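Search this site
Enter keywords
Go

Gathering demonstrations for a table-clearing arm
Project report, Lenuța Văduva

Our project, Cotik, set out to collect 100 demonstrations of a robot arm clearing a table after a meal. The examples were for training a policy that copies what a human operator does. I ran the collection in August and labelled it afterwards.

Each demonstration starts with the gripper closed and the dishes at one side of the table. The operator drives the arm by hand controller and ends the recording when the last dish is in the tub. Between recordings we moved the dishes and changed the order they were picked up in.
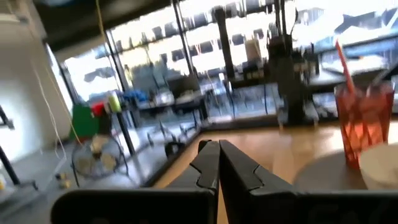
Figure 1. Wrist camera view with the fingers closed. The plate, bowl and red tumbler are at the right.

Glare was our main worry. The lab has a lot of glass and the tabletop reflects it, so we recorded at different times of day – the colours change more than I expected. We left the straw in the tumbler for every run.

I threw out two demonstrations where the operator paused too long. The rest were cut into 2,000 short clips and stored under the name Brikex.

Related projects
Dai: sorting cutlery by touch
Ikside: a hand controller for small arms

Last updated 14 Jan 2022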